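Ticket 3463 - Gripper purchase request, Folimach
Status: On hold
Opened by: Forside site team
Handled by: Ximeng Jiang

Request is for five hand-held grippers from Brallex, plus spare finger pads. The quote came in through Wan, with no price on the pads and no word on how long a pair lasts. I asked twice. The answer was "depends on use," so I can't put a yearly cost on it.
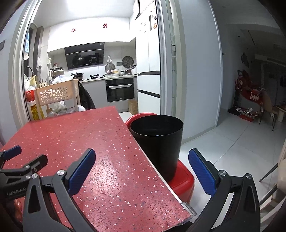

Page last changed: April, 4:40 PM

Blue ridged pads on both jaws, two pivot screws showing on each. Fine. My trouble is with the plan that says one unit per home is enough. Homes like this one have a table close to a doorway, a bin up on a stool and a kitchen full of bags and bowls. Pads and jaws will get knocked, and I see no money set aside for it.

Update: Wan now offers a "care package" - price to follow. I've heard that before.

Update: Site team wants to go ahead without it. Not approved. I would sign for two units and a box of pads, then look at the wear before buying the rest.

Open: pad price, screw size, who pays return shipping. Waiting on Brallex.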